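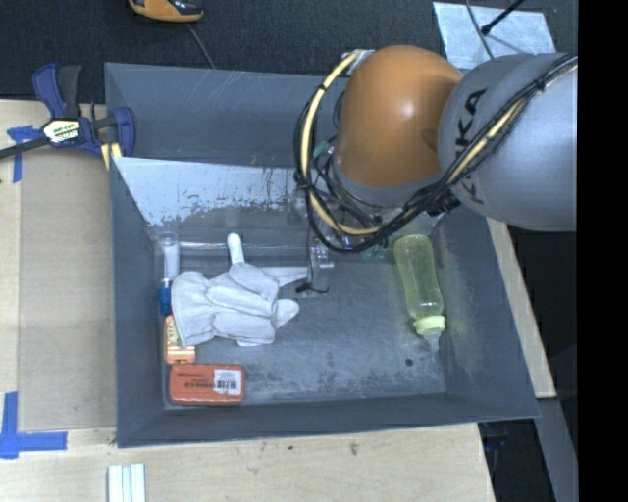 Adi Yeoh asks whether a bin sold as "40 litres" should hold 40 litres up to the rim, up to the handles, or up to the point where the next bin sits inside it. The stated volume on our price list is measured to the rim. Usable volume when stacked is lower and is given in the second column.

Home Hire Sizes Cleaning FAQ Contact

Search this site Go

Storage bins: frequently asked questions
Monday, April 22, 2019
By Corrado De Luca, Brendlow

Ordering and sizes

What is the difference between stacking and nesting?

A stacking bin has near-vertical walls and carries the bin above on its rim. A nesting bin has sloping walls and drops inside an identical bin when both are empty. Stack-and-nest bins do both: turned one way they nest, turned through 180 degrees they stack. The slope that allows nesting takes volume away from the bottom of the bin, so compare floor dimensions as well as rim dimensions when you order for flat goods such as files or trays.

Do different ranges fit together?

Trukon and Peltonen bins share the same outer footprint and will stack on each other. They do not nest in each other. The wall angle differs slightly and the bins wedge, sometimes badly enough to need two people to separate them. Lids are not interchangeable either. The Peltonen lid will sit on a Trukon bin but does not lock, and a stack built this way should not be moved.

How high can I stack full bins?

Five on a level floor, provided the bottom bin is within its load rating. On a trolley, three. Racking is covered by the rating plate on the racking, and we cannot advise on it over the telephone.

How do I work out the load on the bottom bin?

Add the gross weights of all the bins above it. Do not include the bottom bin itself. The static rating applies to a stack standing still, and the dynamic rating, always the lower of the two, applies when the stack is being moved. Both assume an evenly spread load. If the heavy items are all at one end, put them in separate bins.

Can I order a sample?

Yes, one bin per range. Samples are invoiced and credited on return. Samples in the Motulia range are currently on hold until the new moulds have been approved.

Hire

What is the minimum hire?

The minimum order is 17 bins of any one size. Sizes can be mixed above that number. The minimum period is 11 days, counted from the day after delivery. Collection day is not charged.

What happens if I return fewer bins than I hired?

Missing bins go on a holding account for eight weeks. After that they are charged at the replacement price shown on your order. Bins found later can be returned for credit if they pass inspection, less the hire for the extra time.

Are damaged bins charged for?

Scuffs, label residue and surface scratches are normal wear. Cracked rims, split corners, drilled holes and missing handles are not. Permanent marker on the outside is treated as wear; paint is charged as damage. Kálmán Kerekes in the returns office can supply the full inspection sheet — ask for form 923.

Can I keep bins over the winter?

Long-hire rates apply from the first of November to the end of February and must be agreed in writing beforehand. They cannot be applied to a hire that has already started.

Cleaning and care

What should I wash bins with?

Warm water and a mild detergent, followed by a clean rinse. Drain upside down and leave to dry fully before nesting. Bins nested wet hold a film of water between the walls for weeks and will smell. For grease, let the detergent stand for ten minutes before wiping. Do not use solvents, scouring powder or wire brushes.

Can I use a pressure washer?

Yes, with a fan nozzle held well back. A pencil jet at close range will roughen the surface, and a rough surface holds dirt.

How do I remove old labels?

Soften the glue with warm water or a hair dryer on a low setting and lift the label with a plastic scraper. Vegetable oil will shift most of what is left. Wash the oil off before relabelling. Where labels change often, a clip-on card holder is cheaper over a year than adhesive labels.

Do bins become brittle?

Most plastics lose toughness with long exposure to sunlight, and many are weaker in hard frost. The first sign is usually a chalky surface. Press the middle of the long wall with your thumb: if it creaks or shows white lines, take the bin out of use for anything heavy. Bins kept outdoors should be checked each spring.

Are the bins suitable for food?

Only those marked with the cup-and-fork symbol, and only if they have never held anything else. A food-grade bin that has been used for oily parts or garden chemicals cannot be washed back to food grade. We mark our own returns with a notch under the handle for this reason.

Queries about invoices go to Gyu-bin Kwon. For anything on load ratings, write to Zulkifli Oei with the bin size, the gross weight and the number of bins in the stack.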